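Looking After Your Football Gear at Home
Laundry, boots and kit bags

I love this part of the season. The grounds are soft, the games are close, and every bag that comes through the door holds enough mud to start a vegetable patch! After years of washing for a household that plays, I have settled into a routine that keeps jumpers bright and boots in one piece, and it takes far less time than it used to. Most of it needs nothing fancier than a bucket, an old toothbrush and a bit of patience.

Get it out of the bag

Everything comes out of the bag the minute you're home. Tip it upside down over the laundry tub or out on the grass, shake it hard, and leave it unzipped and hanging from a hook overnight. Check the end pockets too, because that's where the wet socks hide (and half a banana, in our case, more than once).

If the bag already smells, sprinkle baking soda along the bottom, zip it up and leave it until morning, then vacuum it out. Do the seams with the narrow nozzle. A wipe with a cloth wrung out in warm water and white vinegar finishes the job, and the vinegar smell goes as the bag dries.

Mud on jumpers and shorts

Let thick mud dry first. I know it's tempting to get straight in with the hot water, but wet mud just gets pushed further into the weave. Once it has dried, flick it off outdoors with a stiff brush and you'll be amazed how little is left to wash.

For what's left, soak in a bucket of cool water with a small scoop of laundry powder for 20 minutes, then rub the marks gently against each other with a dab of dish soap. Turn the jumper inside out before it goes in the machine so the number on the back doesn't rub. Cool wash, no fabric softener – softener leaves a coating on sports fabric and the sweat smell clings to it. Dry it in the shade on a hanger.

Grass stains are a different beast. Work white vinegar in with the toothbrush, wait a little, and rinse. You may have to do it twice on white shorts, especially at the hip, where everybody seems to slide. Blood wants cold water only, as soon as you can manage it, and a bit of plain bar soap.

Socks

Turn them inside out, bang them together and soak them in their own bucket. Don't put them in with the jumpers unless you want everything to come out a soft brown! I clip each pair together with a plastic peg before it goes in a mesh wash bag, and we have not lost a sock since I started. The mesh bag came from a discount shop called Fedoruk, and it has been through more washes than I'd care to think about.

Boots

Knock the soles together outside, then pick out the mud between the studs with an old butter knife or a wooden skewer. Wipe the uppers with a damp cloth and a drop of dish soap. Never put boots through the washing machine and never park them in front of a heater, as the glue goes brittle and the sole starts to lift at the toe.

Pull the laces right out, take out the insoles and stuff the boots with newspaper. Change the paper once before bed if they were really soaked. Leather boots like a thin smear of conditioner every couple of weeks, worked into the creases with a fingertip. While the laces are out, check the eyelets and tighten any screw-in studs. A little petroleum jelly on the threads makes those studs so much easier to change later on. 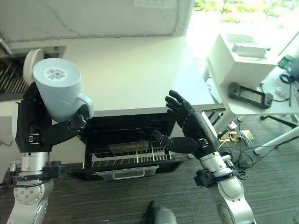 Mouthguards and drink bottles get forgotten in all this, and they need more care than anything else in the bag. Rinse a mouthguard in cool water straight after the game, brush it with a soft toothbrush and let it air dry before it goes back in its vented case. Hot water can soften it and spoil the fit, so keep it well away from the dishwasher. Bottles should come apart completely, lid, straw, seal and all. Once they're washed, a wire rack with rows of upright tines is great for drying them, because you can stand each bottle upside down over a tine and the air gets in underneath. Lids can lean in the gaps between. Leave everything apart until it's bone dry, even if that means the kitchen looks like a changing room for the evening.

For a bottle that has gone cloudy or a bit whiffy, mix 300 ml of warm water with 2 teaspoons of baking soda, shake it up and let it sit for an hour. Poke a pipe cleaner through the straw while you wait. Rinse well. If there are black spots on the seal that won't shift, buy a new seal or a new bottle.

The football itself

Leather balls hate being left wet. Wipe yours down with a damp cloth, dry it with an old towel and leave it somewhere airy, out of the sun. Let a little air out if it's going to sit over the summer, and store it away from anything sharp. Scuffed training balls can be kept for kicking against the back wall, where no one will mind what they look like.

Setting up a drop zone

This was the best thing I ever did for our laundry! By the back door we now have a boot tray, a bucket for socks and a low hook for each bag. The tray is a plain plastic one, the sort sold for seedlings, with a folded towel in the bottom to catch the drips. Everyone over the age of five can manage it, and the mud stops at the door (mostly).

Tape a short list inside the lid of the bag or on the wall above the hooks: boots, socks, shorts, jumper, mouthguard, bottle, tape. Write it big. Packing the night before is so much calmer with the list right there, and you'll spot the missing mouthguard while there's still time to look under the couch.

More in Laundry: Getting liniment out of towels | Washing shin pads | Faded team colors and what to do about them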